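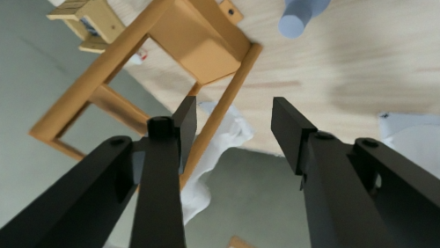 Projects > Year 2 > Automation reports > Open day at Drorkard

Our group went to the Drorkard open day in December, mainly to find out how people teach a gripper to handle furniture. I'd expected a hall full of noise and big arms behind fences, but most of our afternoon went on a simulator called Bisow, and I loved it!

The task they were running is part of a project named Incombe. A two-fingered gripper has to work near a wooden chair with a lot of clutter about, cloth included. Everyone asked about the cloth (me too). Our guide said soft things are a pain to simulate – the folds eat up computer time – and that a chair frame is awkward in its own way, as the fingers can go through the gaps and catch on a rail.

We were told they had done 1,472 simulated runs so far and thrown out 151 of them, mostly for bad contact between finger pad and wood. I'd have liked to see that list.

After tea we each got 3 goes at steering the gripper ourselves. I was hopeless. You watch from just behind the fingers, so judging how far away a rail is takes real practice, and I kept closing too early – my lab partner was much better.

For our own project I want to borrow the idea of changing the chair's angle between runs. We've only ever tested ours standing upright, and I think that's why our results looked so good in the first report.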